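Drenard Shelf Notes

README, version of 10/05/2018

What is this

Drenard Shelf Notes is a small collection of text records and pictures concerning boxed snacks on open shelving. It was started in the town of Katen, where our group keeps a stock room with dry food for shared use. At first we only wanted a list to know what to buy again. Later other people asked to use the list for their own work on labels and shelf order, so we cleaned it and wrote this file.

The collection speaks of crackers, cereals, bars and similar goods in cardboard boxes. Tins, jars, bags and fresh food are left out. We tried bags in February and the records were too different from each other to be useful.

Contents of the folder

records.csv: the main table, 3,000 rows, one row for each box entry
products.csv: the product list, 615 rows, one row for each different product
shelves.csv: one row for each shelf board, with its place and its height from the floor
pictures: the shelf pictures, 360 files
notes.txt: remarks which did not find a place in the tables

Columns in records.csv

record: the number of the row
shelf: the code of the shelf board, same as in shelves.csv
product: the code of the product, same as in products.csv
position: left, middle or right part of the board
facing: front, side or back, according to which face of the box looks to the room
stance: upright or lying
behind: yes if another box stands before it, no if not, empty if the person could not decide
remark: free text, often empty

Two kinds of board

During the work we saw that the boards are filled in two manners, and we gave them names. A "mixed" board holds several products side by side, mostly one or two boxes of each. A "block" board holds one product in straight rows, one box behind the other. The difference is important for anybody who wants to use the column "behind". On a block board most boxes stand behind another one, and only the first of each row shows its full front. On a mixed board the boxes behind are usually of a different height or are moved a little to the side, so a part of them can be seen.

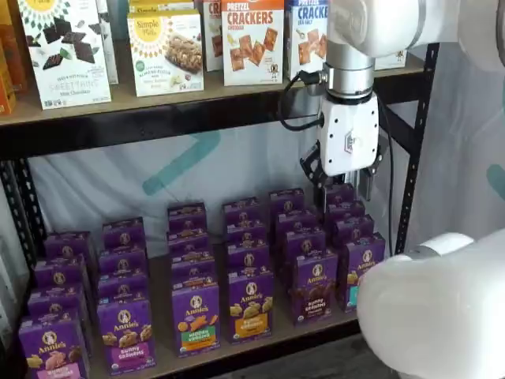

Mixed board over block board: Simple Mills and Pretzel Crackers boxes on top, purple Annie's boxes in rows below.

For the mixed board we write a flavour only if the words can be read on the box. "Sweet Thins" with "Mint Chocolate" is a clear case, and also the two kinds of Pretzel Crackers, "Cheddar" and "Sea Salt". These two have the same product name, but they receive different codes, as every flavour has its own row in products.csv. When only the beginning of a name is visible, for example the red letters "CR", we copy these letters in the remark and leave the product empty. Please do not complete such names from memory. In the first version somebody has done it, and it took us long to find the wrong rows.

For the block board we record each box as its own row, also when all the boxes carry the same brand. If you prefer one row for a whole block, you can group by shelf and product.

How the records were made

One person wrote the rows standing before the shelf, and a second person compared them later with the pictures. Where the two did not agree, the row was kept with the word "unsure" in the remark. We did not remove these rows. The second reading went slowly, nearly 5 months, so the tables and the shelves of today are surely not the same any more.

The brand names are written as printed on the box, with the capital letters and the apostrophe. If your program has difficulty with the apostrophe in Annie's, open the file as UTF-8. The product type (cracker, bar, cereal) is our own choice and does not come from the box. A few products could belong to two types, and there we took the first which came to us.

Known problems

White boxes are the most difficult. Several products come in a white box of similar size, and when only a narrow strip is visible there is often nothing to read. These rows have an empty product.

The column "position" is rough. A box near the limit between left and middle could be written either way.

Weights, prices and dates on the packages were not collected.

The folder "Prurent" inside of pictures contains shelves from our second room, with the older shelf codes. The file shelves.csv has both codes, old and new. The Iwasaki list, which was mentioned in the earlier README, is now part of products.csv and is not delivered separately.

Use and corrections

You may use the tables for study and teaching, with mention of the name Drenard Shelf Notes. The names and designs on the boxes belong to their makers. If you find a mistake, please send us the record number and what you think is correct. A correction without the record number is hard for us to follow.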